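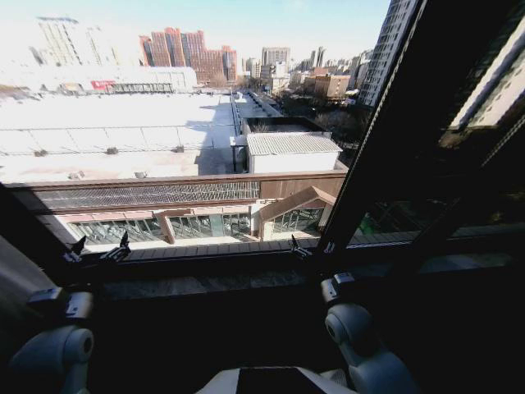 A review of "The Salt Road to Pirkano"

Sep 7, 2026
By the editor of the reading page

I finished this novel two evenings ago and I waited a little before writing, because my first opinion was too angry with the ending. Now I am more calm and I can be fair to it.

"The Salt Road to Pirkano" is historical fiction for readers of 12 and older, published by Noltilard. It has 506 pages, which is a lot for this age, but the chapters are short. There are 31 of them and most can be read before sleep. My copy is the paperback. The spine already has two white lines on it and I am careful with books.

The story begins in January, in a mountain village called Trendach. A girl of 13 has lost her father, and the family owes money to the salt merchant in Pirkano, the town on the coast. Her older brother should go there to work for the debt, but he has a bad leg, so she cuts her hair and goes in his place with the mule drivers. The girl dressed as a boy is an old idea, and I was worried in the first pages. The author does something good with it. The oldest driver understands who she is on the second night and says nothing, and the reader sees this only from small things, for example where he puts her blanket. My daughter did not notice it. I had to go back to the page with her, and then she wanted to read the whole chapter again.

The road takes almost 300 pages. For me this is the best part of the book. We learn how salt was packed, how a mule is loaded so that it does not hurt its back, what people ate when the pass was closed. I am not a historian and I cannot say if all is correct, but there is a note at the end with a list of sources, and the author says clearly which villages are real and which are not. I wish more writers for young people did this.

In Pirkano the book becomes weaker. The merchant is a bad man from his first sentence to his last one, and he talks like a bad man in a play. There is also a riot at the harbor, with 2000 people in the streets, and I could not follow where the girl was standing or who was beside her. A map of the town would help. There is a map of the mountains in the front of the book, very pretty, and I used it often.

About the ending I will say only this: a person we wait for does not come, and the reason is given in half a page, in a letter. Maybe it is true to life. A reader of 12 who has walked so far with this girl will feel cheated, I think, and mine did. She closed the book and asked me if there is a second part. I looked on the website of the publisher and found nothing about it.

The language is plain and good to read aloud. Some old words for tools and clothes are not explained, but you can guess them. There is one death of an animal (chapter 19) and one fight with a knife, without much blood. No romance, only a friendship with a boy from the salt pans which is left open.

If your child liked "Pichon and the Winter Ferry", which I reviewed here last year, this one is slower and more serious, and I would wait one year before giving it. For a good reader who likes long journeys and does not need a happy last page, I recommend it. I give it four stars of five. Without the merchant it would have all five from me, even with that letter.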